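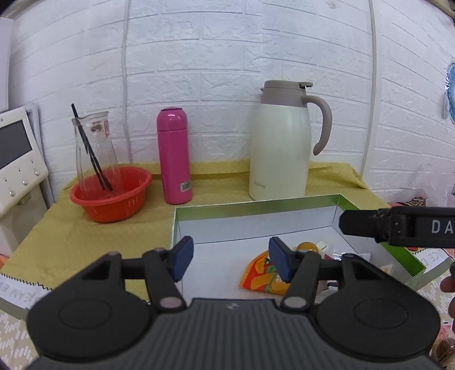

The Odds and Ends Table, in pictures

Quick page before I lose the notes. We cleared the Bedell room over two days and most of what came out was small stuff, drawers and drawers of it. Birutė Urbonaitė did the sorting, I did the carrying and the typing. Only the one picture up so far, the rest are coming when I get to a decent connection. Captions for everyone below anyway so you can start claiming.

1. The green-trim box
White inside, shallow, on the table by the white brick-pattern wall. Small things pushed over to the right, left half still free. The red and orange piece with the leaf or petal shapes is the one people keep asking about. Orange edging, bit of green in it. Also in there, a shiny amber-orange thing, a little cream packet, crinkly clear wrapper. No idea on the packet. If its yours say so.

2. Filer drawer, top (picture to come)
Buttons, mostly. Two tins' worth. Birutė wants the big coat ones for the July sale, hands off. The rest can go by weight.

3. Filer drawer, bottom (picture to come)
Ribbon ends, bias tape, a zipper with no teeth at one end. Everything under 9 inches went in the scrap bag. Longer bits are rolled and pinned.

4. Adeleke shelf (picture to come)
Pattern envelopes, about 300. Not checked for missing pieces!! Please don't ask me to check. Children's sizes at the front, then aprons, then whatever the rest is. Some have pencil on them from whoever had them before.

5. Grurow bags (picture to come)
The paper ones with the string handles. 32 left. Use them for pickup, they hold more than you'd think but not if the bottom gets damp.

6. Bottom of the closet (picture to come)
Curtain rings, half a lampshade frame, a jar of beads that smells of mothballs. Lid is stuck on the jar. Take the whole thing or leave it.

Claims: write the number and the item, so "1, cream packet" or "4, aprons". Not "the nice one". First name on the sheet gets it, sheet is taped inside the door. No holding things for a cousin.

Anything left goes back in the drawers till July and then its the sale. The green-trim box itself is NOT up for grabs, we need it for the next lot.

Updated Wednesday, October 24, 2018. Will fix the spelling laterr.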